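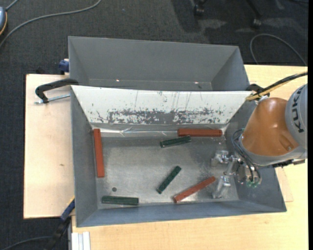 Red and green bars in the front bin at the Sevby picking cell, with the open gripper lowered into its right side.

Bin-picking cell starts collecting grasp examples

The picking cell at Sevby began recording grasp attempts in November. The goal for the first round is 1,000 labeled attempts, which will be used to train the grasp model for the Prastis project.

Each session works the same way. An operator puts a small set of bars in the front bin and starts the run. The arm tries a grasp, the cell stores the view of the bin from before the attempt, and the result goes in as a hit, a miss or a drop. Misses are kept. The model needs them as much as the hits, and the early test sets from Achterberg had too few.

A session is 40 attempts. After that the operator mixes the bars by hand and starts again. Bars lying flat against a wall are the hardest to pick, so please don't tidy them toward the middle before a run. Leave them where they land.

Arvid Lindqvist went through the first sessions and threw out 17 attempts where the label did not match what the gripper did. Most came from operators marking a drop as a miss. The two buttons have now been moved farther apart on the Stomeo screen, and the label can be changed until the next attempt starts.

The worn paint on the white panel and the scratches in the bin floor are staying for now. The bins on the line will look worse, and the model should see some of that in training. Please do not clean or repaint the bins, and do not loosen the clamps. If a bin moves, stop the session and tell Arvid so the cell can be calibrated again.

Operators are still needed for the Thursday afternoon sessions. Sign up on the sheet by the cell door.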